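Our project was a rain alarm built on a 555 timer, and we named it Troro before it did anything to deserve a name. The plan from Gaetano Pagano and me was simple: water bridges two copper tracks, the timer wakes up, a buzzer complains.

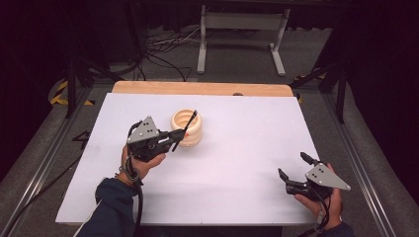 Page last changed: August, 4:30 pm

The first version buzzed all the time, which is one way to never miss rain. We had left the reset pin floating. Tying it to the supply fixed that and introduced silence.

The silence was a bad transistor – our third. We swapped it and put a 1,000 ohm resistor on the base, as the data sheet had suggested all along.

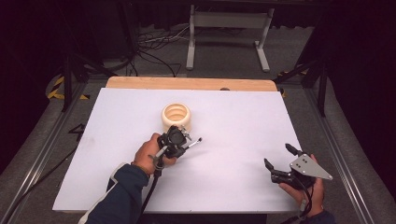

With the new part in, the buzzer came on within 30 seconds of the first drops. Gaetano wanted it faster, so we moved the tracks closer together and got a short.

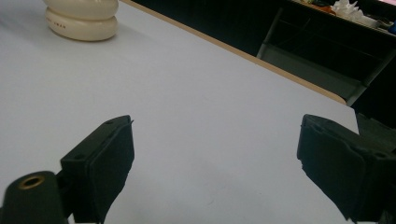 Why use a 555 when one transistor could drive the buzzer?
The 555 gives a pulsed tone, and the course required at least one chip.

Related projects
Clolletti: clap switch, second attempt
Wihongi battery tester
Bananville doorbell with delay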